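Home Furnishing Basics, Evening Course
Handout for Session 2: Storage Furniture and Where It Goes
Notes prepared by Deming Yuan

Welcome back, everybody, and thank you for the lovely floor plans you sent in after the first session. I've read every one of them (some of you have very small bedrooms and a great deal of patience!) and I'll hand back my comments by email. If you haven't drawn yours yet, please don't worry, but do try to have it in front of you while you read these notes, as nearly everything below is easier with a plan and a pencil.

Where we left off

Last time we talked about the big pieces you sit or sleep on, and how they set the paths through a room. Storage is the next layer. It tends to be bought in a hurry, often in the first week after a move, when the boxes are in the way and anything with shelves looks like a rescue. I did it myself in my first apartment in Siltcombe. I bought a tall bookcase on a Saturday morning and found that same afternoon that it covered the only outlet on that wall, and I lived with an extension cord across the doorway for longer than I'd like to admit.

So before we look at types and finishes, we're going to look at what has to be stored. Take one room from your plan and write down the groups of things that live there or ought to: books, table linens, board games, paperwork, the good glasses. You don't need to list every object. Beside each group write how often you reach for it, in whatever words suit you. "Daily," "Sundays" and "when my sister visits" are all perfectly good answers.

Open and closed storage

Open shelves make a room feel lighter and they're kind to things you use all the time. They also show everything, dust included, and they ask you to keep a bit of order. Closed storage forgives a lot more, but doors need room to swing and drawers need room to pull out, and those inches have to come from somewhere. Draw the swing on your plan as a quarter circle. If it crosses the path you marked in Session 1, think about sliding doors or a narrower unit.

Most rooms do well with some of each. A common arrangement is closed below and open above, so that the heavy or untidy things sit low and the things you enjoy looking at are near eye level. I'm fond of this, partly because it's so easy to change your mind later. You can always put a basket on an open shelf.

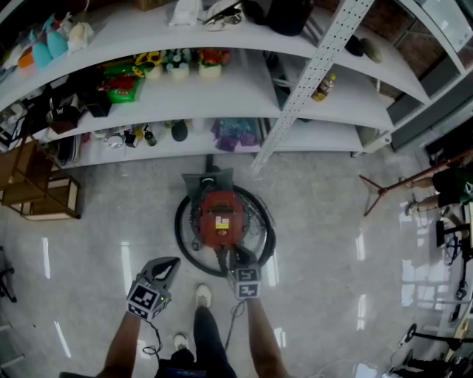 Depth matters more than people expect. A shelf that is too deep ends up with two rows of things on it, and the back row is as good as lost. Paperbacks want very little depth at all. Dinner plates want more, and folded blankets more again. When you visit a showroom, bring the largest item you plan to store, or at least its measurements on a slip of paper, and hold it up against the shelf. The staff have seen it before and they won't mind a bit.

Height and the wall behind

Tall units draw the eye up, which can be a real gift in a low room, but they also need fastening to the wall. Please fasten them, even if the unit feels solid and even if you rent. Ask your landlord about the holes first and keep the answer in writing. The right fastener depends on what the wall is made of, so find that out before you go to the hardware store, and follow the instructions that came with the unit.

Low units leave the wall free for pictures or a mirror, and they work nicely under windows. Measure from the floor to the sill in more than one spot, as old houses can surprise you. In the house on Dristel Street that we used for our sample plan, the sill slopes enough that a cabinet fits at one end and won't go in at the other.

Curves, corners and freestanding pieces

Curved storage is back in the shops and several of you asked about it. A curved piece can soften a long room, and it can also stand away from the wall as a gentle divider between, say, a sitting area and a desk. Two cautions. First, the space behind a curve is hard to use and hard to clean, so decide early whether you can reach it. Second, curved pieces rarely pair up with straight ones from another maker, so treat them as a single feature and keep their neighbors plain.

Corners are a similar story. A corner unit uses space that would otherwise sit empty, but it fixes the layout of both walls beside it. Try moving it on paper a few times before you commit.

A worked example: the Nivstead sideboard

Jia from last year's group kindly let me use her project. She had a budget of $2,000 for storage in a combined living and dining room, and her heart was set on a long sideboard she'd seen at Nivstead, which would have taken roughly half of it. On her plan it fit the dining wall beautifully. Then she drew the chairs pulled out, with people in them, and there was no way past the table to the kitchen.

Her solution was to turn the table by a quarter and move the sideboard to the living end, behind the sofa. It holds the table linens and serving dishes on one side and games on the other – and the lamp she already owned went on top. What was left of the budget went toward shelves for the hallway. I like this example because the piece she loved stayed in the plan, and the rest of the room shifted a little to make space for it.

Steps for your own plan

1. Choose one room and write your groups of things, with how often you use each.

2. Mark outlets, vents, radiators and window sills on the plan. Go and look at the walls as you do it, even if you think you remember. 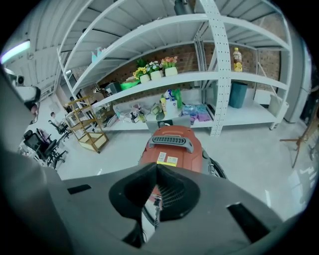
3. Draw each storage piece to scale on a separate scrap of paper and cut it out. Add the door swings and drawer pulls.

4. Move the scraps around until the paths stay clear, then leave the plan overnight and look again in the morning.

5. Write down one thing you could give away or move to another room. It's usually cheaper than a new cabinet!

Before next time

Please finish steps 1 through 4 and read page 11 of the course booklet, the one on wood tones and painted finishes. Bring a drawer front or a small sample if you have something at home you're hoping to match. We'll have a good long look at color, and I'll set aside the last part of the evening for your questions about secondhand pieces, which I ran out of time for in Session 1.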